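**Skovside woven mat, large, in the pinkish colourway. Bought in January, reviewed after 13 weeks of folding, kneeling and one spilt coffee.**

I should say at the start that I didn't want a mat. I wanted a proper folding table, the sort that drops down from the wall, and I had got as far as measuring the wall. The Rolta one costs 597 lei and needs four fixings in solid masonry. My flat has solid masonry in one place, and the boiler has it.

So I bought the Skovside for 371 lei, which is a lot for something you put on the floor and then put trousers on.

## Out of the roll

It comes rolled up tight and it would like to stay that way. The leaflet says to leave it flat overnight. Mine took until Tuesday, with the Saltoneck catalogue on one corner and a casserole dish on another, and the near edge still lifts a little if the heating has been on.

The smell goes in a week. It isn't a bad smell. It reminded me of a garden centre in the rain.

## The colour

The website calls it "heather". In my living room it's a pink-purple with pale beige, woven in blocks like the side of a basket, and it is a good deal more cheerful than I am. My neighbour Cornel Pană looked at it for a while and asked if I was opening a spa.

I've come round to it. Dull-coloured clothes show up nicely, so you can see at once when a hem has gone crooked or a sleeve has folded itself under. My old grey blanket swallowed socks whole.

## Folding on it

Much better than I expected, given how I'd been sulking about the table. The weave has enough grip that a folded edge stays roughly where you leave it, and yet shirts slide round without dragging half the mat along with them. Cotton is easy. Thick trousers are fine as long as you smooth the first fold before you try the second. Anything silky does as it pleases, but I can't blame the floor for that.

The blocks of the pattern are handy for lining things up. I doubt they were meant to be, and they aren't dead straight, but I aren't either when I'm down there.

Complaints: crumbs get between the strips and stay. You can shake it out of a window if you have long arms and tolerant people downstairs. It also prints its pattern on your knees, so plan any shorts accordingly. 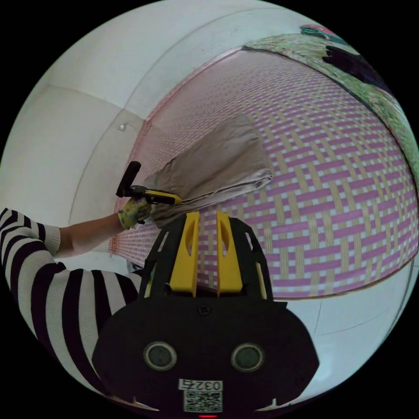 ## Would I buy it again?

Probably, at a lower price. Grecu on the high street has one that looks much the same for less, only smaller, and a pair of trousers would hang over the side. The Skovside gets four stars from me. The fifth is being held back until that near edge lies down.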